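문의 번호 81 / 시뮬레이션 키트 / 변기 뚜껑 열기 과제에서 접촉이 불안정함
제품: Fosine 가정용 조작 키트 (욕실 장면 묶음)
작성자: Finn Wendt, Harms
담당: Destow 기술지원
상태: 해결됨 (문서 수정 요청은 남아 있음)

문의 내용

안녕하세요. Harms의 Finn Wendt입니다. 한국어는 제 모국어가 아니라서 표현이 조금 이상할 수 있습니다. 지원 창구가 한국어로 되어 있어서 한국어로 씁니다. 이해가 안 되는 부분이 있으면 다시 물어봐 주십시오.

저희는 Fosine 키트를 평가판으로 사용하고 있습니다. 구매를 결정하기 전에 욕실 장면의 과제를 하나씩 시험하는 중입니다. 수건 걸기와 수납장 문 열기는 문제가 없습니다. 문제가 있는 것은 변기 뚜껑을 여는 과제입니다.

증상은 다음과 같습니다.

손가락이 뚜껑 가장자리에 닿으면 뚜껑이 아주 작게 떨립니다. 그 다음에 두 가지 경우가 있습니다. 첫째는 손가락이 뚜껑 안으로 조금 들어가고, 뚜껑이 갑자기 위로 튀는 경우입니다. 둘째는 손가락이 미끄러져서 뚜껑이 전혀 움직이지 않는 경우입니다. 기본 설정으로 300회를 실행했고, 그 중에서 성공은 68회입니다. 제품 안내서에는 이 과제가 "초급"으로 분류되어 있기 때문에 저희 설정이 잘못되었다고 생각합니다.

이미 해 본 것:

- 키트를 지우고 다시 설치했습니다. 결과는 같습니다.
- 그래픽 드라이버를 업데이트했습니다. 결과는 같습니다.
- 그리퍼 속도를 절반으로 낮추었습니다. 튀는 경우가 줄었지만 미끄러지는 경우가 늘었습니다.
- 다른 컴퓨터에서 실행했습니다. 결과는 거의 같습니다.

로그 파일을 첨부합니다. 빨리 답변해 주시면 감사하겠습니다. 평가판 기간이 10월에 끝납니다.

Destow 기술지원, 첫 번째 답변

안녕하세요. 문의 주셔서 감사합니다. 보내 주신 로그에서 뚜껑의 접촉 경고가 반복되는 것을 확인했습니다. 아래 세 가지를 알려 주시겠습니까?

1. 물리 계산 간격을 변경하신 적이 있는지
2. 뚜껑의 충돌 형상이 "단순"인지 "정밀"인지
3. 직접 만든 장면을 불러오셨는지, 키트의 장면을 그대로 쓰셨는지

Finn Wendt, 답변

질문에 순서대로 답합니다.

1. 물리 계산 간격은 변경하지 않았습니다. 그런데 설정 화면에서 값을 찾는 데 시간이 많이 걸렸습니다. 이 항목은 "고급" 아래에 있고, 다시 "기타" 아래에 있습니다. 좀 더 찾기 쉬운 곳에 있으면 좋겠습니다.

2. 충돌 형상은 "단순"입니다. 이것이 기본값인 것 같습니다. 저희가 선택한 기억은 없습니다.

3. 장면은 키트의 장면을 사용하고, 로봇의 시작 위치만 바꾸었습니다. 시작 위치 파일은 저희의 다른 프로젝트 Dirndale에서 가져왔습니다. 이것이 문제가 될 수 있습니까?

Destow 기술지원, 두 번째 답변

답변 감사합니다. 원인이 두 가지일 가능성이 있습니다.

먼저 충돌 형상입니다. "단순"에서는 뚜껑이 납작한 상자로 계산됩니다. 화면에 보이는 둥근 가장자리와 실제로 계산되는 가장자리가 다르기 때문에, 손가락이 안으로 들어간 것처럼 보일 수 있습니다. "정밀"로 바꾸고 장면을 다시 불러와 주십시오. 저장만 하시면 적용되지 않습니다.

다음은 시작 위치입니다. 다른 프로젝트의 파일에는 그 프로젝트의 좌표 기준이 함께 저장됩니다. 키트의 "기준 초기화"를 한 번 실행해 주십시오. 두 가지를 한꺼번에 바꾸지 마시고, 하나씩 적용한 뒤 결과를 알려 주시면 원인을 구분하기 쉽습니다.

Finn Wendt, 작업 기록

말씀하신 대로 하나씩 해 보았습니다. 다른 사용자에게도 도움이 될 수 있으니 순서대로 적습니다.

단계 1. 충돌 형상 변경

"정밀"로 바꾸고 장면을 다시 불러왔습니다. 처음에는 장면이 열리지 않고 메모리 경고가 나왔습니다. 병렬 실행 수를 줄인 후에 열렸습니다. 손가락이 뚜껑 안으로 들어가는 현상은 없어졌습니다. 뚜껑이 튀는 현상도 없어졌습니다. 그러나 미끄러지는 경우는 아직 많습니다. 이 상태에서 100번 단위로 반복하지 않고, 화면을 보면서 몇 번만 실행했습니다.

단계 2. 기준 초기화

"기준 초기화"를 실행한 다음 시작 위치를 다시 저장했습니다. 파일을 비교하니 높이 값이 달라져 있었습니다. 예전 파일에서는 손가락이 목표보다 낮은 곳으로 가고 있었습니다. 그래서 가장자리를 위로 들지 못하고 옆면을 긁은 것으로 생각합니다.

단계 3. 손목 쪽 시점에서 위치 확인

외부 시점에서는 손가락과 뚜껑의 간격을 판단하기 어려웠습니다. 그래서 그리퍼가 앞에 보이는 시점으로 바꾸고, 실행을 멈춘 상태에서 확인했습니다. 위로 향한 가는 손가락이 화면에서 흰색 뚜껑의 아래쪽과 겹칩니다. 겹쳐 보인다고 해서 닿아 있는 것은 아니니, 접촉 표시를 같이 켜고 보는 것을 권합니다.
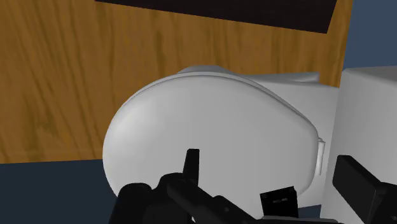
단계 4. 마찰 값 조정

손가락 끝의 마찰 값이 기본값에서 낮게 되어 있었습니다. 한 단계만 올렸습니다. 두 단계를 올리면 뚜껑이 손가락에 붙은 것처럼 움직여서 자연스럽지 않습니다. 저희는 나중에 실제 로봇에서도 시험할 계획이므로, 성공률만 높이는 설정은 원하지 않습니다.

단계 5. 다시 실행

조건을 고정하고 70회를 실행했습니다. 실패는 네 번이었고, 네 번 모두 뚜껑을 조금 든 후에 놓친 경우입니다. 접촉 경고는 로그에 나오지 않았습니다. 이 정도면 평가를 계속할 수 있습니다.

Destow 기술지원, 세 번째 답변

자세한 기록 감사합니다. 남은 실패는 드는 동작의 경로와 관련이 있어 보입니다. 뚜껑은 경첩을 중심으로 회전하는데, 기본 경로는 직선에 가깝습니다. 과제 설정에서 "호 경로 따라가기"를 켜시면 개선될 수 있습니다. 다만 계산 시간이 조금 늘어납니다.

"정밀" 형상에서 메모리 경고가 나오는 문제는 개발팀에 전달했습니다.

Finn Wendt, 마지막 답변

"호 경로 따라가기"를 켰습니다. 짧게 시험했을 때 놓치는 경우는 보지 못했습니다. 긴 시험은 밤에 실행할 예정입니다. 이 문의는 닫으셔도 됩니다.

문서에 대해서 부탁이 있습니다.

- 이 과제를 "초급"이라고 쓰려면 기본 충돌 형상을 "정밀"로 하거나, 안내서에 변경 방법을 써 주십시오.
- "기준 초기화"는 안내서의 색인에 없습니다. 검색해도 나오지 않았습니다.
- "저장만 하면 적용되지 않는다"는 내용은 설정 화면에 직접 표시해 주십시오. 저도 처음에 저장만 했습니다.

키트에 대한 저희 의견은 대체로 좋습니다. 답변이 빠르고 구체적이어서 도움이 되었습니다. 가격과 라이선스에 대한 질문은 영업 담당자에게 따로 보내겠습니다.

Destow 기술지원, 처리 메모

고객 확인 후 종료. 안내서 수정 요청 세 건은 문서 담당에게 등록함. 메모리 경고 건은 별도 문의로 분리하여 추적 중.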